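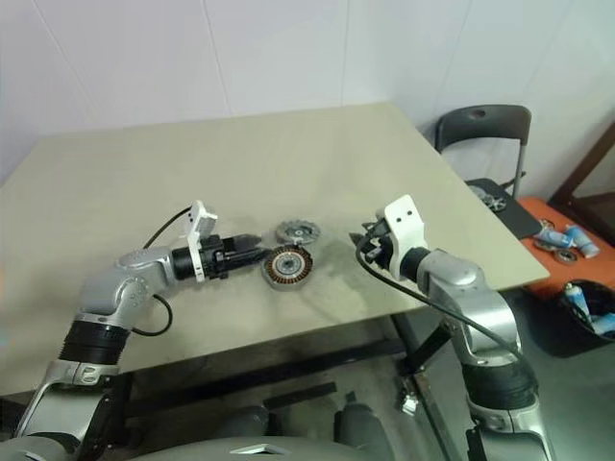 Duletti puts two-armed robot on the teardown bench, keeps all 23 jobs

29/04/2026

Skanddale motor repairer Duletti has put a two-armed robot to work alongside its hand crew. First proper run started this month. No redundancies, says the firm, and that's in writing until the end of July next year. After that, talks.

The job is small motors. Pump motors, fan motors, the stuff that comes back from farms and laundries by the pallet. Until now every one was opened, cleaned and sorted by hand at the long tables, then passed along to the winders or to scrap. The arms take the sorting end of that. Pick a part up, turn it, hold it for a look, put it with its own kind. Opening the casings is still done by people. So is anything seized.

Works manager Kiri Tamihana said the firm had 611 motors waiting when she took the decision and couldn't see how to get through them. "We advertised for the sorting bench twice. Got one applicant, he lasted until lunch. It's dull work and it wrecks your wrists."

The machine was set up by Skanetti, which also looks after the software. Duletti wouldn't give the price. It did say that the extra insurance came to 3,000 pounds for the year, more than expected, and that the floor had to be looked at before anything could go in. Floor was fine.

What changes for the staff then. Quite a bit, going by the notice that went up by the clocking-in machine. Four people come off sorting. Two of them go to winding, which is a higher grade and pays 70 pence an hour more once they've passed the in-house test. One goes to dispatch at her own request. The fourth is Wycliffe Simiyu, longest on the bench, who now minds the arms.

Simiyu didn't ask for it. He was offered, took a weekend, said yes. Two weeks of training with Skanetti and then on his own with a phone number. He sets out the parts at the start of a batch, watches the first few goes and stops it if he doesn't like what he sees. Then writes it down. There's a lot of writing it down, he says.

"People think I stand there. I don't stand there. I'm back and forth all morning. Before, I knew I'd done a day becuase my hands told me. Now it's my head."

He has also had some stick from the winders about being the robot's dad. Doesn't mind. Minds the hours more: the bench used to start at six and finish at two, and minding runs eight to half four so that it overlaps with Skanetti's help line. He used to collect his grandson from school. His daughter does it now, when her shifts allow. He's asked for one early finish a week and has been told it's being looked at.

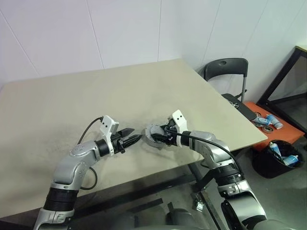 Speed is the sore point. The arms are slow, slower than Simiyu was on a bad day, and the firm admits it. Handing over is where most of the time goes. One gripper brings a part in and the other has to come up to meet it, and neither will be hurried. A grey ring held upright in the right-hand fingers, the left-hand pair a little way off and just open, that's a very ordinary moment in Simiyu's day now. Skanetti says the pace will come up as more batches go through. It gave no figure and Tamihana said she hadn't pressed for one.

She is more bothered about grip. Rotors with a smooth shaft and a film of old grease are a pain for anyone, and the early batches had a fair few drops. Parts are now wiped before they go on the table. Which is another job, and falls to whoever is opening casings. That wasn't on the notice and there's been grumbling. Tamihana says she'll put it right: a second person on wiping in the mornings, or the openers' target comes down. To be settled before the summer shutdown in July.

Pay for minding isn't settled either. Simiyu is on his old grade plus a temporary allowance. Staff are represented through Waaka, the works association, and Waaka wants a proper grade for it, written down, with a second person trained so that holidays can be covered. It's a reasonable ask, Tamihana said, and the money would have to be found from somewhere. When Simiyu was off with a cold earlier this month the arms simply stayed parked and two of the old sorting crew went back to the bench by hand. They cleared more than the machine would of done. This was mentioned at the next meeting, several times.

Waaka also asked about the recordings. The robot sees with a camera and the pictures are kept for training. Staff wanted to know who looks at them and if they could be used to time people. Duletti has agreed they can't be used in any disciplinary matter, and that anyone walking past can ask to have a stretch deleted. Signed copy is in the canteen.

Not everybody is won over. One winder, who has been with the firm since the old site, said he'd give it until Christmas and then they'd want one for winding too. Tamihana says there's no plan for that. Getting wire into a slot by feel is a long way beyond what this one does, she said, and she'd rather train two more people while there are still people about who can teach it. Applications for the winding places closed last week. More came in than there are places, mostly from inside.

As for the backlog, it's down. The firm puts that mostly on overtime and on closing the books to new pallets for a fortnight, with the arms a help at the edges. A fuller count is promised after the shutdown.

Simiyu says he'll stay on it. He'd like a stool.

Families of staff can see the bench in use at the works open afternoon in July, time to be confirmed. Under-12s with an adult, flat shoes please. Parking at the back, the front gate will be shut for deliveries.

Contact the newsdesk | Copyright Skanddale local news, all rights reserved | Back to top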